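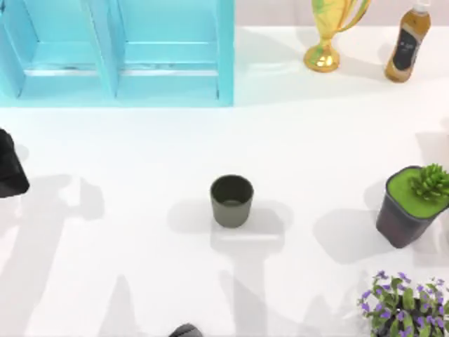
How many examples does a new task need before training is worth starting?
Plan on 200 accepted examples for a two-arm task with one target object. A task that uses one arm only can start at 125. Examples that were recorded but rejected during review do not count toward either number.

5. Recording examples in the simulator

This section covers recording with the Skatance simulator and the Lakden hand controllers. For controller pairing, see section 3. For export to the training server, see section 7.

5.1 Before you record

1. Start Skatance and open the task file. The task name shows in the session bar.
2. Select the object set. Props that are not part of the task stay on the table as clutter unless you turn them off under Layout.
3. Set Layout to Shuffle. Object positions change at each reset. The robot bases do not move.
4. Open both camera views, the table view and the gripper view. Each example stores both.
5. Move each controller through its full range once. If an arm lags or jumps, pair that controller again.

Note: Shuffle can place an object partly outside the table view. Keep these layouts. The learner has to deal with them later.

Caution: Do not change the lighting preset partway through a session. Shadows and reflections are part of the recorded images, and a mixed session cannot be sorted by preset afterward. To use another preset, close the session and open a new one.

5.2 Recording one example

1. Press Reset and wait for the objects to settle.
2. Press Record. The timer starts with the first arm movement.
3. Do the task at a steady pace. Short pauses are fine. A pause of more than 30 seconds ends the recording.
4. Open the grippers and back the arms away from the object.
5. Press Stop, then mark the example Success, Failure or Discard.

Mark Failure when the task was tried and did not work — a dropped cup, for instance. Mark Discard when the recording itself is bad, such as a lost controller signal. Failures are kept in a separate folder. Discards are deleted when the session closes.

5.3 Checking the gripper view

The gripper view moves with the arm and often shows very little. Stretches with no object in sight are normal and should not be trimmed. 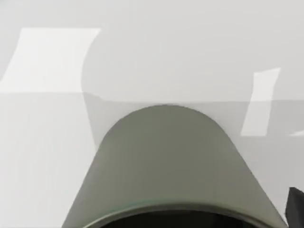

Figure 5-2. Gripper view with the housing at the bottom and only bare surface behind it.

1. Open the last example and switch to the gripper view.
2. Check that the gripper housing is at the bottom of the view. If it is missing, the camera mount in the task file is wrong.
3. Step through to the grasp. The target object should come into view before the fingers close.
4. If the view stays bare for the whole example, check that the correct arm is assigned to that camera.

Note: White patches on the surface are reflections and need no correction.

5.4 Session length

Record no more than 40 examples per session, then save and take a break. Operators get careless toward the end of long sessions, and the paths they record get shorter and rougher. Enter the operator name in the session bar each time, even if it has not changed.

Section 5 revised January 4, 2024, G. Masson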